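Temps de lecture : 4 min
Imprimer | Envoyer par e-mail
Partages : 519 | Commentaires : 2

3. Collecte des démonstrations

3.1 Dispositif de téléopération

Les démonstrations ont été enregistrées sur la plateforme Stasgate, qui comprend deux bras suiveurs et deux bras meneurs de même cinématique. L'opérateur tient les deux bras meneurs, et les angles articulaires sont transmis aux bras suiveurs par le logiciel Postma. Nous n'appliquons pas de filtrage sur la consigne, sauf une limitation de vitesse pour les trois dernières articulations. L'ouverture de chaque pince est commandée par une gâchette, dont la course est mise à l'échelle de manière linéaire.

Chaque bras suiveur porte une caméra au poignet. Une caméra fixe donne en plus une vue générale de l'espace de travail. Les flux d'images et les positions articulaires sont horodatés par la même machine, puis alignés hors ligne. Quand l'écart entre deux flux dépasse 200 ms, l'épisode est rejeté sans correction. Ce seuil est assez large, mais nous avons constaté dans les essais de janvier qu'un seuil plus strict supprimait surtout les épisodes longs, ce qui modifiait la distribution des durées.

3.2 Scènes et tâches

Nous avons choisi des scènes de type dînette, parce que les jouets présentent des formes variées avec une masse faible, et qu'une chute ne les endommage pas. Les tâches sont bimanuelles ou à un seul bras, selon la consigne. Elles consistent à déplacer un aliment factice d'un récipient à un autre, à redresser un objet couché, ou à poser un objet sur l'appareil de cuisine. La disposition initiale est modifiée par l'opérateur avant chaque épisode. Il lui est demandé de ne pas chercher une disposition facile, et de laisser parfois un objet en partie caché par un autre.

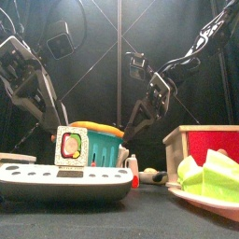 Figure 2. Espace de travail avec les deux bras suiveurs, leurs caméras de poignet et les objets de dînette, vu par la caméra fixe.

La figure 2 montre une disposition que nous considérons comme encombrée. Le panier bleu-vert porte un aliment jouet allongé posé en travers de son bord, et l'objet blanc à anse situé à sa droite est en partie masqué par lui. Pour la vue générale, ce type d'occultation est fréquent. Les caméras de poignet peuvent le compenser, à condition que l'opérateur oriente la pince vers l'objet avant la saisie. Nous avons donc ajouté cette recommandation au protocole, sans la rendre obligatoire. Le fond noir réduit les variations d'apparence derrière les bras ; il a l'inconvénient que les parties sombres des bras s'en distinguent moins bien, et nous n'utilisons pour cette raison aucune segmentation du robot.

3.3 Consignes aux opérateurs

Les opérateurs ont suivi une séance de prise en main avant l'enregistrement. Les épisodes de cette séance ne sont pas conservés. Pendant la collecte, une démonstration est déclarée réussie par l'opérateur lui-même, puis vérifiée par une seconde personne à partir de la vidéo. Les hésitations et les reprises sont gardées, si la tâche est finalement accomplie. Dans notre expérience, une politique apprise uniquement sur des gestes directs ne sait pas revenir en arrière quand la première saisie a échoué.

Nous avons aussi essayé le guidage manuel, où la personne tient directement le bras suiveur. Cette méthode demande moins de matériel. Elle a cependant deux défauts pour notre usage : la main de l'opérateur entre dans les images, et il est difficile de guider deux bras en même temps avec une précision suffisante. Nous l'avons réservée aux tâches à un seul bras, et ces données forment un sous-ensemble séparé.

3.4 Contenu du jeu de données

Après vérification, le jeu principal, nommé Lavside, contient environ 1 000 épisodes téléopérés. Le sous-ensemble de guidage manuel en contient 302. Les deux parties partagent le même format de fichier, mais les images du second ne sont pas employées pour l'apprentissage de la politique visuelle présentée dans la section 4. Elles servent seulement à comparer les trajectoires articulaires.

Imprimer | Envoyer par e-mail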